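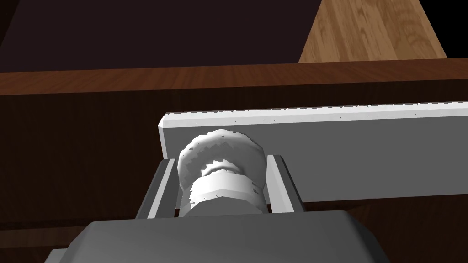

Erkgate Robotics Club > Manipulation Group > Simulation board

Thread: Wrist view only vs. wrist + overhead, Plultley results

fparacha
Posting the numbers from the May runs so people can argue with them. The task is the usual one in the Plultley sim: close on the white part next to the long bar and move it clear without knocking the bar. Same policy, same 300 demos, trained once with both views and once with the wrist view alone. I ran 80 trials per policy with start poses drawn from the same list.

Both views: 41 successes.
Wrist only: 48 successes.

So dropping the overhead camera did not hurt, and on this task it came out 7 ahead. I'd like to make wrist only the default for the small parts set.

sang_tom
7 out of 80 is noise. One training seed each? I wouldn't change a default on that.

fparacha
One seed each, yes. I'm not claiming wrist only is better. I'm claiming it isn't worse, and it trains a lot faster on our machine.

sang_tom
You can't claim "isn't worse" off one seed either. I had two seeds of the same config on the drawer task land further apart than this.

Adesuwa Balogun
Agree with Tom on the seeds. I also want to know how the failures split up. When I ran the older checkpoint, most of what went wrong was the gripper closing too high, so the part tipped when it lifted. The wrist camera looks straight past the fingers and has a poor sense of height over the table. The overhead one is no help there either, so I would expect the same failure in both. 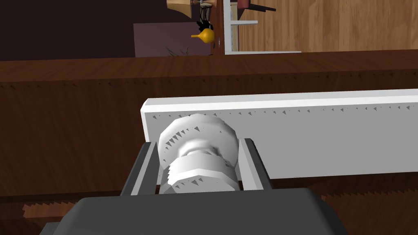
If that is what's going on, the comparison says very little about the cameras. Both policies are stuck on the same thing and the rest is luck with start poses. Could you sort the failures into tipped, missed, and hit the bar? The logs have contact events so it shouldn't need anyone to watch the videos.

fparacha
Did it over lunch. You are partly right. Tipped is the biggest group for both. Missed is about even. Hit the bar is where they differ: the policy with both views does it more often, mostly when the part starts close to the bar.

hasside_fan
Could be the collision mesh. The render on those parts has jagged shading and little triangles all along the edges, and if the collision shape came out of the same export I wouldn't trust any contact event near the bar.

fparacha
The collision shapes are separate. Part is a cylinder, bar is a box. The triangles are only in the render, I checked that back when we moved over from Hasside.

hasside_fan
OK, then physics is fine. The policy still sees them though. If you ever want this to work on the real arm I'd clean up the artifacts first, or it will learn to use them.

sang_tom
Side issue. Both policies get the same pixels from the wrist, so it doesn't explain the difference.

Adesuwa Balogun
It could matter for transfer, but I'd put it in its own thread. For this one I'd ask for three seeds per setting, same start list, and report the bar hits as their own column. I can take half of the training if someone shows me where the May config is saved.

fparacha
Config is in the shared folder under plultley/small_parts. I'll do seeds 1 and 2 for wrist only. You take both views? Default stays as it is until then.

sang_tom
Fine by me. I still think you'll see them swap places.

Adesuwa Balogun
Got the config, starting both views tonight. The crop size in that file is different from the one on the wiki. Which one did you use?

fparacha
The one in the file. The wiki is old, I'll fix it.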